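Yasaman Ansari
Thread on what our group learned this spring about when a two-arm policy should stop and think again. It is long, sorry, but several people wrote to me after the workshop talk and I promised to put it in one place. 1/

Short background. We train policies which predict a chunk of future motions from camera images. The robot executes the chunk, then looks again, then predicts the next chunk. Everybody in this corner of the field does some version of it. 2/

The length of the chunk is usually one fixed number. You choose it at the beginning, maybe you try two or three values, and then you forget it. In our lab it was inherited from a student who has left, and I could not find why he chose it. 3/

With rigid objects the fixed number is quite harmless. A cup which you do not touch stays the same cup. With cloth I started to doubt it, because cloth changes its shape exactly when you are not looking, in the middle of the chunk. 4/

So the question of the project (we call it Kastoter, please do not ask me to pronounce it in front of people) was simple: can the policy itself say how long its own prediction is good for? 5/

Our method is small. We sample several chunks from the same observation and compare them step by step. Where the samples agree, we execute. At the first step where they spread more than a threshold, we cut the chunk and look again. 6/

No new network, no extra labels. The only price is the sampling, and with batches on the GPU this price is not so bad. The threshold is set per arm. More about this below, because here I made my biggest mistake. 7/

The tasks are from the household set of Gunent: take a rolled cloth from the table, bring it to a basket, or take folded fabric out of one basket and put it in another. 406 teleoperated demonstrations in total, all collected on the same kind of table. 8/

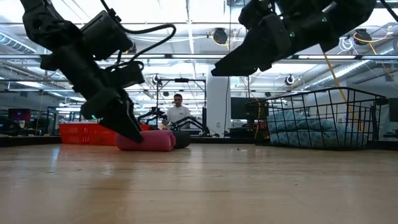

Per arm or for both arms together? In the first version I used one threshold for the whole robot. It sounds reasonable, it is one body. But the arms are very often in different situations. Take a moment like the one in the photo, where the left gripper has its tip against the pink-red roll and the right one is held up and touches nothing. For the free arm there are many equally good ways to wait, so the samples spread and my rule says "uncertain, cut". But this spread means nothing for the task. 9/

The result was a robot which replanned all the time because its idle arm could not decide where to be idle. The contact was interrupted again and again, and the left gripper made small nervous movements on the cloth. In June I lost most of two weeks before I understood where it came from. 10/

The repair: compute the spread for each arm separately, and weight it with how near the gripper is to anything it could touch. Far from everything, the spread is almost ignored. Near the table or an object, it counts fully. 11/

A colleague asked why we do not simply mask the idle arm. We tried this. The trouble is that "idle" is not a label we have, and when the second arm begins to come down to help, you want its uncertainty to count before it arrives. The distance weight gives this smoothly. 12/

Now results. I will try to be honest about the size of them. We tested 5 tasks, each one with the fixed chunk and with our adaptive one, same checkpoint, same start positions as well as we could repeat them. 13/

The adaptive version was better on the 2 tasks with rolled cloth. It was better also on moving folded fabric between baskets, but there the difference is small and I would not bet my dinner on it. On the remaining tasks, with rigid objects, I see no difference which I trust. 14/

I like this pattern, because it is what the idea predicts. If it had helped equally everywhere, I would suspect that we only found a better average chunk length by accident. 15/

And we checked this too. We took the mean length which the adaptive version had used and ran it as a fixed length. It recovered a part of the improvement, but not all. Reviewers, I hope you read this post. 16/

The fabric in baskets deserves its own remark. When the layers are stacked thick, the samples disagree about which layer to take, and the policy cuts the chunk very early, sometimes many times in a row. It hovers. A person watching says "come on, take one". 17/

We have for this a rule which I do not love: after 7 short cuts in a row, the policy must commit to one sample and execute it fully. It works well enough. But it is a patch, and I write it as a patch in the paper. 18/

Another thing that did not work: learning the threshold. We trained a small head to predict whether the chunk would fail. It learned mostly to recognise which basket was on the table. I should have expected it with so little failure data. 19/

On smoothness. When you cut often, the joins between chunks become visible as small jumps. We blend the old chunk into the new one over a few steps. Without blending, the adaptive version was worse than fixed on everything, so please do not skip it if you try this. 20/

Somebody asked for the cameras. We use views of the whole table plus wrist views. If I remove the wrist views, the spread near the cloth grows very much, and the robot becomes slow and careful. It still finishes sometimes. I have no good number for this, only many afternoons. 21/

What I still do not know: if the same trick makes sense for policies which are not sampled, where there is nothing to compare. Ashour's group has an idea with small noise on the input images. I have read their draft twice and I am half convinced. 22/

Also I do not know how it behaves on long tasks. Ours are short. An error in the threshold costs there a few seconds, and in a task of many minutes it may cost the whole run. 23/

Code: the sampling and blending parts will be in the Galow repository, when I have cleaned the configuration files, which now contain comments in three languages. The demonstrations will come later, the permission is not in my hands. 24/

If you try the per-arm weighting on your own setup, please write to me also when it fails. Especially then. I am collecting such cases for the appendix, and with your permission I will name you there. 25/

Small correction to post 11: the distance is from the gripper tip, and not from the wrist. In the first draft of the code it was from the wrist, and the left arm counted itself as far away when it was already pressing on the cloth. Thank you to the person who noticed. 26/26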